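Search this site Enter keywords Go

Tronow Publishes Results of Gripper Comparison for Laboratory Glassware

June 2021 – Tronow has completed a bench comparison of two electric parallel grippers for handling laboratory glassware and has released the results to customers of its Pratside automation line. The comparison covered 2,854 grasp cycles on test tubes, beakers and tip boxes. Both grippers were mounted in turn on the same arm and driven by the same controller, with no change to the motion program other than the tool offset.

The first unit was the Kaneko gripper, fitted with flat jaws and run in force-limited mode. The second was the Tallari gripper, run in position mode with a fixed closing width for each item. Each cycle consisted of an approach, a close, a vertical lift, a five-second hold and a return to the starting point. A cycle was recorded as failed if the item slipped, tilted by more than 2 degrees during the hold, or was not released cleanly.

Test tubes made up the largest share of the work, with 1,054 cycles. Tubes were presented upright and partly filled, and the jaws were closed on the upper section, leaving the rim clear for a pipette. A low grip holds the tube more steadily but brings the jaws too near the table surface for racks of normal height.

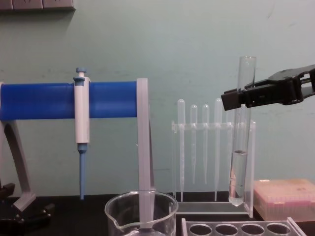
Tronow Applications Engineering – End Effector Group

The bench was laid out as a working bench, with a pipette stand, a pipette rack, a beaker and a tip box left within reach of the arm. Clear plastic and clear glass are hard for many depth cameras to measure, and an earlier series run in November on a bare table had given results that did not carry over to customer sites. For the new series, item positions were taught by hand and the camera was used only to confirm that an item was present.

Of all cycles, 274 were recorded as failed. Most of these were tilt failures in position mode, traced to small differences in outer diameter between tubes from the same box. Force-limited closing handled the same tubes without adjustment. Position mode was faster on tip boxes, where the width is constant and the lid must not be squeezed. No tubes were broken with either gripper.

"The jaw geometry mattered less than we expected," said Kanako Noguchi, who led the comparison. "Closing mode and approach height explain most of the spread. A user who already owns either gripper should look at those two settings before ordering new fingers."

The group also compared two controller update rates. The higher rate shortened the close by a small margin and had no measurable effect on slip. Tronow will keep the lower rate as the default for Pratside systems – it leaves more processor time for the safety monitor.

Recommended settings for both grippers are included in the current Pratside application notes. Jaw drawings, the cycle log and the motion program are available to registered customers on request. A second series covering capped tubes and wet glassware is planned. Capped tubes will be tested with the same arm and controller, and the tilt limit will remain unchanged so that the two data sets can be read together.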